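Open Day at the Hostmont Studio Lot

The gates at Hostmont opened at 9 a.m. on Tuesday and I was in line well before that, coffee in hand, because the lot only lets the public in once a year and I have missed it twice. Erkus, the production company that runs the place, had two sound stages open, plus the costume store and the small screening room behind the canteen. I wanted to see all of it!

We started on Stage 2, where the courtroom for the family drama Rellora is still standing. It looks enormous on the big screen and it is tiny in person - you could cross it in a few steps. The guide let us sit in the jury seats while she talked through how the walls roll away so the camera can get in behind the judge. I could have stayed there all morning.
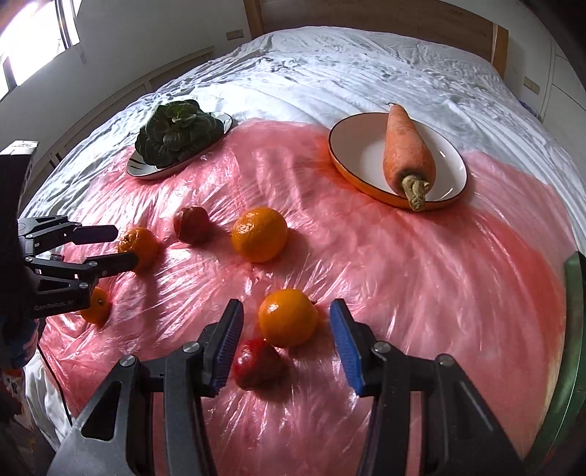 Can visitors take photos on the stages?
Phones are fine on the standing sets, but everything has to go in a bag before you walk into the screening room.

Next came the costume store, 46 rails of it, sorted by decade and then by size. The 1970s section alone is worth the trip (the collars!). One of the dressers showed us how a new shirt gets aged with sandpaper, tea and a cheese grater, and she passed the results along the line so we could all have a feel. I've been looking at movie shirts differently ever since.

After lunch our group of 27 squeezed into the screening room for a first look at Riviere, the road movie Erkus has coming next. We got 3 minutes of rough footage with temporary music and half the sound missing, and I loved it. There's a long shot of a ferry leaving in fog that had the whole room quiet. No release date yet, though the guide did say the edit is close to locked.

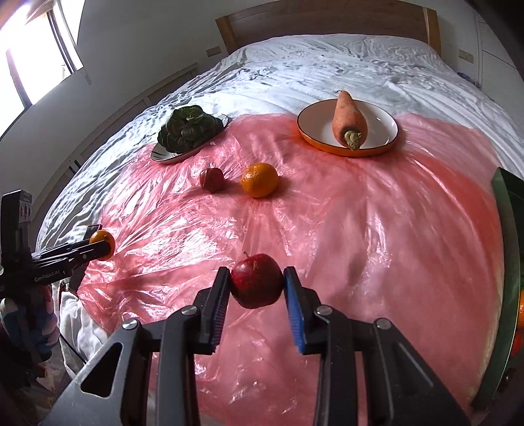 Red apple, open day at Hostmont.

Parking is on the field by the north gate and the shuttle stops running at 5 p.m., so keep an eye on the clock if you stay for the last tour. I stayed for the last tour, and walked.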